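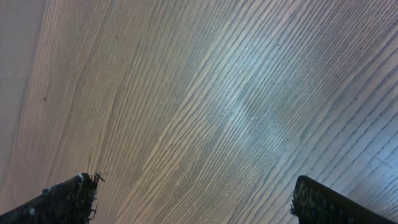 31st January

I have been putting off doing something about the table for months, and this week I finally made a start. It's the one I bought in May from a used furniture place in Ulloa. They wanted 597 for it with the delivery, which was more than I had planned to spend, but I was tired of looking.

What I liked was the grain. It runs in long streaks and it shows up differently depending on where you stand. With light coming across it the wood goes pale, almost gray, and you can follow the single lines. Straight on it is a plain medium brown. I spent a while in the store thinking it had faded on one side, and it hadn't.

The top gets a lot of use and I don't use coasters. My plan was to sand the whole thing back and oil it. Then I read up on veneer and got nervous, as I can't say for sure how thick the top layer is. The seller didn't know either. So no sanding for now.

Instead I did the slow version. I vacuumed with the brush head first, going with the grain, then went over it with a damp cloth and a little dish soap, then a dry cloth. I let it sit overnight before putting any wax on. I used Winine, the clear one, and did two thin coats with five hours between them. The can says up to seven, but the heat was on and it felt ready.
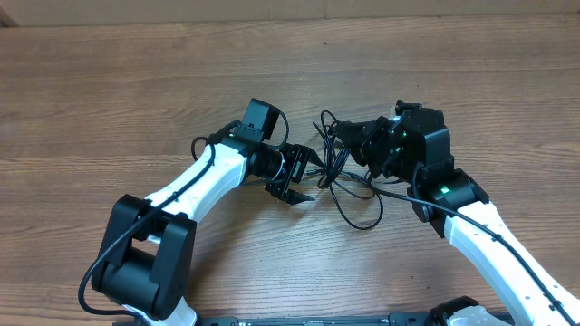
The streaks and the knots were the parts I cared about keeping. A friend had told me to use a tinted wax to even everything out, and I'm glad I stayed with clear. I did buy a tin of the Zidow brown at the same time, so that is now in the closet with the other things I didn't need. If I ever do the bookshelf I might try it there.

Some notes for next time. Old T-shirts leave less lint than the yellow dusters. Do the far edge first, or you end up leaning on the part you just finished. Open a window - the smell hangs around longer than you'd think.

I still want felt pads for the legs, and I need to measure them before I order. The chairs can wait until spring.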